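Does anyone trust the Mota grasp planner on cables?
Forum > Manipulation software > Planning and perception
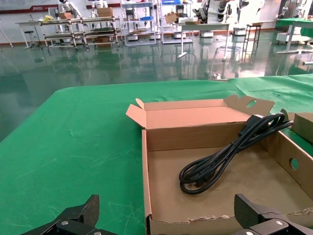 Original post

ferrule_down wrote:
Wrist view from one of our cable runs, posted for reference. The task is "take the power cable out of the box." Bundled black cable, thin black tie around the strands, shallow cardboard tray on a green cloth. The plug end is up in the back corner and the loops hang over the right wall.

We moved from our own scripted pipeline to the Mota planner in February. On rigid parts I have no complaint. On cables it proposes grasps that look fine in the viewer and that I wouldn't sign off on. For this layout it ranks the loops over the right wall highest, every time I replan. I'd have gone for the tied section.

Numbers so far: 150 attempts, 122 scored as success by the built-in checker. The checker calls it a success if the fingers stop short of fully closed and the wrist has moved up. That is not my idea of a cable being out of a box.

Has anybody got this working in a way they'd defend to a customer?

----

tick_rate wrote:
122 of 150 with that checker tells you the gripper closed on something. Could be cardboard. You have a torn front edge, flaps with holes in them and little tabs sticking up all over. Any of those will hold the fingers apart.

What does the segmentation mask look like on that plug? Black plug, dark loops next to it, and a small dark cardboard tab right behind them. I'd bet money the tab ends up in the cable mask.

----

ferrule_down wrote:
You'd win. The tab is in the mask on most frames. I had put that down as cosmetic.

----

tick_rate wrote:
It isn't cosmetic if the planner scores grasps on mask height. The tab points up, so it pulls the centroid up and toward the right wall. There's your ranking.

----

halfstep_org wrote:
I'll disagree with both of you a little. Grabbing the overhanging loops isn't stupid. They're clear of the tray bottom, so you don't have to worry about scraping the fingertips into cardboard. The tied section is closer to the floor of the box and you need a decent depth estimate to get under it. Black cable on brown cardboard, good luck.

We run Stonudance for perception with our own planner behind it and we let it take the high loop. Works for us.

----

ferrule_down wrote:
Works by which checker?

----

halfstep_org wrote:
Ours. Second view after the lift, compare the box region before and after. If there's still dark stuff in the tray it's a fail.

----

old_encoder wrote:
"Dark stuff in the tray" is going to include the gap at that front left corner, and whatever shadow the fingers throw. I've been burned by exactly this. We had a before/after check at Prellton that failed good picks all of one Wednesday because somebody turned the box ninety degrees.

My view, unpopular here: stop asking the planner to be smart. Fix the box pose, look for the tie, grasp at the tie, lift slowly, and abort if the force profile looks wrong. It's boring and it can be debugged.

----

tick_rate wrote:
Find a thin black tie on a black cable with a wrist camera. Go on, I'll wait.

----

old_encoder wrote:
You don't find the tie, you find where the bundle gets narrow. Width along the skeleton of the mask. It's a twenty-line function. Needs a clean mask though, I'll give you that.

----

m_sundry wrote:
Lurker here, I do annotation and dataset tooling. Before anyone swaps planners, check what the model was trained on. The Itevitz cable set that people keep fine-tuning from has 2,512 clips and in the part I went through the cable was always lying flat, fully inside its container. If yours has the plug up in a corner and loops going over a wall, you're outside that. No amount of threshold tweaking in Mota will fix it.

Also the loops go on past the wall. If your region of interest is the tray, you're cropping off part of the object you want to grasp.

----

ferrule_down wrote:
The ROI is the tray plus 20 mm. So yes, cropped. Ugh.

To old_encoder — fixing the box pose is what we did before, and the reason we moved off it is that the box doesn't stay put. The lid catches, the cloth bunches up, the tray slides. I don't want to go back to taping things down.

----

halfstep_org wrote:
Then widen the ROI and rerun before you blame the planner. I still think the high loop is a fair choice.

----

old_encoder wrote:
A fair choice until the coil in the bottom comes up late and swings, or the loop drags the tray along with it. Lifting isn't the same as extracting. Does Mota model the wall at all?

----

ferrule_down wrote:
As a collision box for the fingers, yes. For the cable, no. It treats the cable as a blob attached to the gripper.

----

tick_rate wrote:
So it plans the approach and hopes for the rest. That matches what the release notes don't say.

----

ferrule_down wrote:
Plan for now: widen the ROI, relabel a few hundred frames with the tabs marked as box, and rescore the 150 by hand from the video. I'm expecting the 122 to drop. Will post the number whichever way it goes.

----

m_sundry wrote:
Mark the flap holes as background while you're in there. The cloth showing through them wrecks the box mask too.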